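I have a new favorite number, and it's 174. I was doing factors with my coffee at 7 in the morning (as one does) and noticed it splits into 2 × 3 × 29, so it has eight divisors. Then I added up the digits, got 12, and realized 174 doesn't divide by 12 but it does divide by 6 – and off I went for the rest of the pot!

What I love is how fast you can check for 3. Add the digits, and if that sum divides by 3, so does the number. It works because 10 leaves a remainder of 1 when you divide by 3, and so does 100, and so does every power of ten after that.
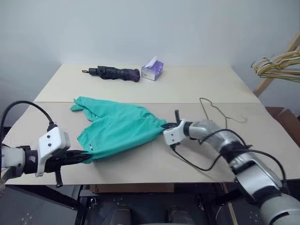
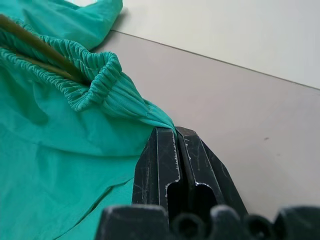

Teal fabric on the table, two views.

Sevens are messier, but there's a trick! Chop off the last digit, double it, and subtract it from what's left. For 174 that's 17 minus 8, or 9, so no luck. Try 161 instead: 16 minus 2 is 14, and 14 is a multiple of 7, so 161 is too.

Next up is 13, which has a trick of its own – I've already filled a page of my Dikerden notebook with it.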